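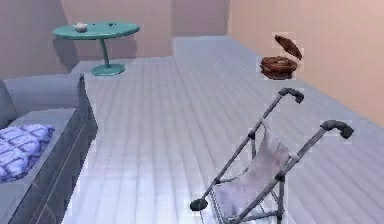

Bought a used Clumach keyboard so I could practice at night with headphones. 200 dollars, 4 octaves, no stand. Day one report: my left hand is a stranger to me.

The manual lists 193 sounds. I have use for a piano and, on weak days, the organ. The one called "Warm Choir" sounds like people waiting on hold.

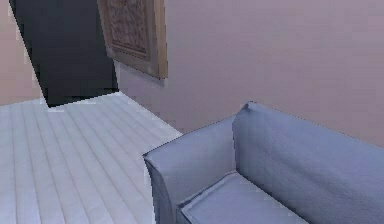
The sustain pedal is my real enemy. It slides away from me a little with every press, so by the end of a waltz I'm playing with one leg straight out. I've started dreaming of a pedal padded like a blue-gray sofa, with a big boxy armrest on each side to keep it from escaping.

Müzeyyen Dursun, who taught me for one winter in Surkstead, says to stick a strip of rug tape under it. She also says to count out loud. I bought the tape. 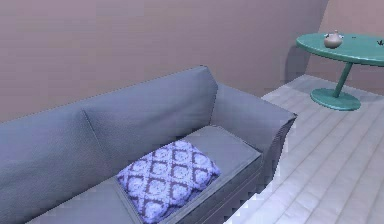
Tape works. The counting I'm still avoiding, and it shows at bar 33, where the left hand arrives early and stands there looking at its watch.

Open mic at the Steten in March. I've put my name down for one waltz, slow. If you come, please clap at the end and not at bar 33.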